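Home Organizing Basics, Handout 4: The Desk Reset
Tahsin Khondokar, evening section

Hi all! This covers what we did in class plus the bits I ran out of time for (the cable part, mostly, and sorry to the back row, who had to hear it while people were already putting their coats on). Read it before you start the September worksheet. You'll need a table, a cloth, a couple of small containers and one sheet of plain white paper. Printer paper is fine.

1. What I mean by a reset

A reset is short. It's the thing you do at the end of a work session so that tomorrow's you can sit down and begin. It isn't the big sort where you go through every drawer and find your old phone bills. We did the big sort in Handout 2, and if you skipped it, go back, since you'll only end up moving the same pile from left to right.

I time my resets, and on a normal evening I'm done in well under 60 minutes, usually while something is in the oven. If yours keeps running over, you probably have too much living on the desk full time. Bring me a list and we'll look at it.

2. Zones

Split the tabletop into a back, a side and a front.

The back is for containers. Anything with a drawer, a lid or a slot goes there, and so does anything that stands up by itself. Tall stuff at the back means you never reach over it. I was stubborn about this for years and kept my pencil cup right by my elbow, and I knocked it over more times than I'd like to put in a handout.

The side is for the tray. Pick your stronger hand's side unless that's where your mouse goes. The tray takes small things you used today and will use again tomorrow: a strap, a clip, an eraser, whatever. It should be shallow! A deep tray is a bin, and you'll treat it like one.

The front is the work zone, and it gets cleared last. I know most of you want to do it first. Try it my way for a week. When you clear the front first, everything gets shoved onto the sides and then you have to sort it twice.

3. The paper trick

Put your sheet of white paper in the front zone, flat, and move the leftover items onto it or right next to it. On a dark desk this makes a huge difference. Black pens and black cables vanish against a black tabletop (mine is nearly black, I bought it because it looked smart in the Jolstead showroom, and I've been losing pen caps on it ever since). On the paper you see each thing and you deal with it.

Take one item, decide where it lives, put it there, go back for the next. Don't pick up a handful. Several of you asked whether a cutting mat would do the job, and sure, if it's pale. The green ones with the grid on them are too busy for my eyes.

4. Small containers

You don't have to buy anything for this course. I say it every time and every time somebody turns up with a full shopping bag. A jar works, and so does a mug with a chip in it. If you do want to buy, I like little wooden boxes with one drawer, because the drawer is small enough that it can't turn into a junk drawer on you. Mine came from Mahlangu and it's had a sticky runner from day one - rub a candle stub along the bottom edge and it behaves.

Cups: see-through ones are better than solid ones. You can tell what has sunk to the bottom without tipping it out.

Bottles: a water bottle can stay on the desk if it has a lid that closes. Stand it toward the back or off to one side, away from papers and plugs.

Kitchen things: they drift onto desks, I don't know how. Forks, spoons, the peeler. Carry them back to the kitchen in one trip at the end so you don't get distracted by the fridge halfway through.

5. Cables

Okay, the part I rushed. Cables go last, after the containers are where they belong, and you coil them on the paper. Lay the cable down loosely and find both ends before you pull on anything. Pulling first is how a loose tangle gets to be a real knot. Once you have both ends, feed one back through the loops until the whole length is free, then make soft circles a bit wider than your hand. Let the cable turn the way it wants to turn. If it fights you and makes a figure eight, flip your wrist on every other loop.

Fasten it with a strap or a twist of soft tie. Please don't wrap it tightly around its own plug! That bends it hard at the same spot every time.
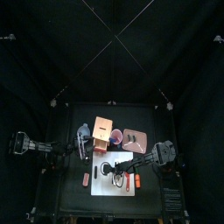 Should the cable go in the drawer or on the tray?
Put it on the tray if you'll plug it in again tomorrow, and in the drawer if it only comes out now and then.

Label the ones that go away. A strip of masking tape folded over near the plug is plenty, and you write on it what the cable belongs to. "Printer" is a good label. "Misc" is a terrible one, and yes, I've seen it on three of your cables.

6. For next time

Do the reset on 2 evenings and write down when you started and when you stopped. Note which item you held longest before deciding. That item is what we'll talk about in class, so be truthful, I won't judge (mine was a dried-up marker, I held it for ages and then put it back in the cup).

The reading is the Vikbridge packet, the chapter on shared desks. It's more than 900 words and a bit dry in the middle, but the section on agreeing on zones with another person is worth your time if you share with a partner or a kid. The written part is 700 words, on one surface in your home that fills up again after you clear it. Tell me what lands there and where it was on its way to. Typed or handwritten, I don't mind.

If you use the Pliro planner pages, the reset checklist goes on the left-hand side so the notes column stays open. I still have spare copies on the shelf by the door.

Bring one tangled cable to class. A long one, please - the short ones are over too quickly.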